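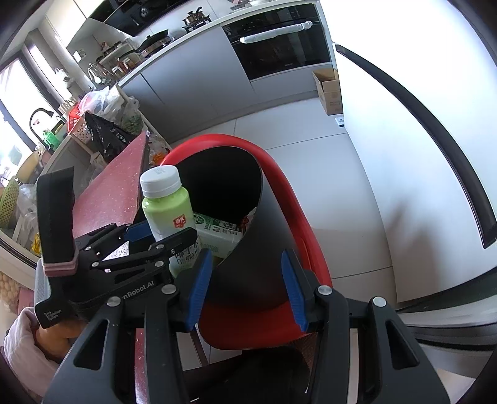
The kitchen robot that still needs two people

Vevport is a shared workshop on the Pivside industrial estate, in a unit that used to sell bathroom tiles. Members pay by the month, the laser cutter is usually out of order, and at the back, under a dust sheet, is a two-armed machine called Skadon. Its builders say it will one day sort the rubbish in an ordinary kitchen. I have been writing about home automation long enough to have heard versions of that sentence before, so when they invited me to come and watch I asked to see the kitchen first.

The kitchen is real, and belongs to one of the group. It has a curved run of cupboards, a built-in oven, a tall white fridge and a speckled top that gets covered in shopping. None of it was laid out with a machine in mind, and I think that's to the group's credit. Most of the home robots I've been shown were demonstrated on a clean bench with three coloured blocks.

What surprised me was that Skadon itself wasn't there. The arms stay at Vevport. In the kitchen the work is done with hand-held grippers: black plastic jaws with ribbed blue pads, carried by a person who picks things up with them while the movement and the view are recorded. The recordings then go back to the workshop, where the software is supposed to learn from them how to do the same with its own arms.

So for one long afternoon in March I watched grown adults handle rubbish with tongs. They were patient and good-humoured about it. They were also slow, much slower than anyone using fingers, and I kept wanting to reach past them and do it myself.

A recording counts if an object is gripped cleanly, lifted and put where it is meant to go, with no fumbling and no second attempt. The group had 325 good ones when I visited, built up over 11 sessions. They told me this with some pride. I asked how many had been thrown away and was told that figure wasn't kept, which seems an odd thing not to keep if you want to know how hard the job is.

Bags are where I'd expect the whole idea to struggle. A bottle has a shape, and it has more or less the same shape the next time you meet it. A carrier bag has a new one every time it's put down. It folds over the thing next to it, and a person deals with all that by feel and without thinking. The pads on these grippers give the operator very little feel, and the arms back at the workshop have none at all. There are no touch sensors anywhere on Skadon. Adding them is on a list.
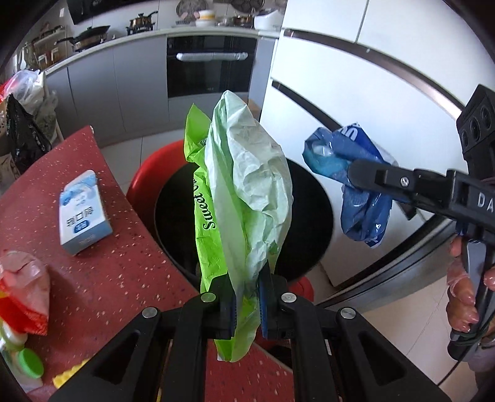
Two grippers at work: a pale green bag and a packet of wipes in one, a blue bag in the other.

The builders' answer is that the camera will make up for it. Given enough examples, they say, the software will pick up how plastic tends to hang and crease, and will learn to go for the parts that can be pinched. That may be so. I'd like to see it tried in someone else's kitchen, with different light and different bags, before I believed it. A system trained in one room can end up knowing a great deal about that room. When I put this to them they agreed, more readily than I had expected, and said a second kitchen was planned for when they could find a household willing to put up with it.

Then there is the matter of cost. The arms run from an Azimi control board, bought second-hand, and the frame is steel offcuts and printed brackets. I was shown a folder of receipts but asked not to print the total. What I can say is that it would pay for a good many years of a cleaner coming in to do the bins. The group don't claim it makes sense on those terms. They're doing it as other people restore motorbikes, and taken that way I have no quarrel with it. My quarrel begins with the leaflet pinned up by Vevport's front door, which calls Skadon "a working kitchen assistant".

I went back to the workshop to see how true that was. The arms were given a row of drinks bottles on a bench, each to be moved into a tub. Out of 19 attempts, 11 ended with a bottle in the tub. The misses were instructive. Twice an arm closed on the air beside a bottle and carried nothing across with great care. Once it set a bottle down on the rim and let go. Most of the others went wrong at the cap, where the jaws slid off sideways - the pads seem to do better lower down, on the body, which is where the people in the kitchen tended to hold them.
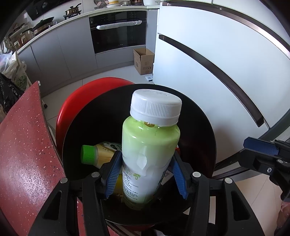 A squat bottle held upright between the pads, one on either side.

Eleven from 19 is better than I'd guessed beforehand, and I want to be fair about that. A year ago the same arms couldn't find the bottle. But these were rigid, empty and standing upright with a gap between them, and the kitchen I had been in offered nothing so tidy. Cartons, wrappers and bottles end up on top of one another. Some of them still have drink in. I asked what happens if Skadon squeezes a half-full bottle with the lid loose, and was told they keep a mop.

There is a quieter objection too, and I heard it from a couple of the other members over tea. Skadon takes up the bay where the big bandsaw was going to go. It has been there for two winters. Nobody wants to be the one to complain, they said, but they would like to know when it will be finished. The builders gave me no date. They want to double the number of recordings first, retrain, and run the bottle test again with the bottles lying down.

I have asked to be there for that, and I've asked for the failed attempts to be counted this time. They said yes to both. The leaflet was still up by the door when I left.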